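Bavville Kitchen Notes

Version 2, updated Tue 21 January
Maintained by Marek Charvát

What this is

Bavville Kitchen Notes is a set of written records about one home-style kitchen: how the counters are kept, what gets put where, and what people do when they clear up after cooking. Each record is a short text file. Some records come with a still picture of the counter area.

The set is meant for people who work on household vocabulary, storage layouts, or the wording of kitchen instructions. It is small and was put together by hand. If you need thousands of kitchens, use something else. This is one kitchen, written up in a lot of detail.

Folder layout

README.txt
The file you are reading.

records/
The written records, one per session. A session is one stretch of kitchen work, such as putting away groceries or wiping down after lunch.

stills/
Pictures of the counter area. File names match the record they belong to. Not every record has one.

terms.txt
The word list. Every object name used in the records is in this file, with the spelling we settled on.

changes.txt
What was edited between versions.

Record groups

The records are split into groups by the kind of work. The names came from the labels on the storage boxes where the paper notes were first kept, and they stuck.

Jurby: counter work. Clearing, wiping, moving boards and small items from one side to the other.

Esto: putting away. Groceries, clean dishes, dry goods.

Cuadros: drawers and shelves. What is stored together, what gets moved, and where it ends up.

Jurby is the longest group and the one most people ask for. Cuadros has only 9 records in this version. More were written, but the drawer names had changed partway through and the notes could not be matched up, so they were left out.

The counter

Most of the Jurby records take place at the granite counter. In the text it is always called "the counter," and the surface material is given once in the header of each record. Older records used "worktop," "stone top," and "counter" for the same thing. These were all changed to "counter" for version 2.

The cutting board has its own entry in terms.txt. It is written as "cutting board" everywhere, never "chopping board" or just "board." If a record has more than one, the writer adds the material, as in "wooden cutting board." Please keep to this if you send corrections. 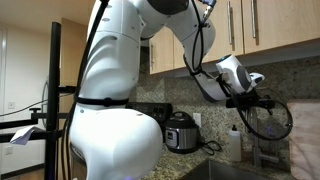 Granite counter with the wooden cutting board.

Positions on the counter are given from the point of view of a person standing in front of it. Left is that person's left. We do not use compass directions, and we do not measure distances. Writers were asked to use "next to," "behind," "in front of," and "on." A few used "near," and those have been kept when there was no way to tell what was meant.

The stills do not all face the same way, so left and right in a record should not be read straight off a picture. The text was not written from the stills. Where a still and a record do not seem to agree, go with the record for the order of steps and with the still for what is in view.

What a record looks like

Every record starts with a header of 6 lines: record name, group, surface, starting state, writer, and version. After the header comes the text, one step per line, in the order the steps were done.

Sample text from a Jurby record:

Move the cutting board to the back of the counter.
Pick up the crumbs with a damp cloth.
Rinse the cloth and wring it out.
Wipe the counter from left to right.
Dry the counter with the towel.
Put the cutting board back.

Steps are written in the present tense. One line is one step. If two things were done at the same time, they are on one line joined with "while."

Starting state is one of three words: clear, partial, or full. Writers chose the word themselves. There was no fixed rule for where partial ends and full starts, and you will find two writers using them differently for much the same counter. We thought about redoing these and decided to leave them as written.

Checking

Each record was read by 2 people, first by the writer and then by someone else. The second reader checked spelling against terms.txt and looked for missing steps. Missing steps were filled in only when the writer could say what they were. Otherwise the line "step not recorded" was added.

Known problems

Towels and cloths are mixed up in the early Esto records. In terms.txt a cloth is used for wiping and a towel is used for drying, but this was agreed on after those records were written.

Lids are often left out. A writer will put a pan away and not say where the lid went.

The July records are shorter than the others. They were written at the end of the day and tend to skip rinsing and drying.

"Sink side" appears in a few Jurby records. It means the part of the counter closest to the sink. It should have been replaced and will be in the next version.

Changes in this version

Object names brought into line with terms.txt.
Headers added to all records.
Cuadros added as a separate group. It used to be part of Esto.
Duplicate records removed.

Corrections

Send corrections to Marek Charvát with the record name in the subject line. Quote the line as it stands and then give the line as you think it should read. Changes to terms.txt are only made between versions, so a new word may have to wait.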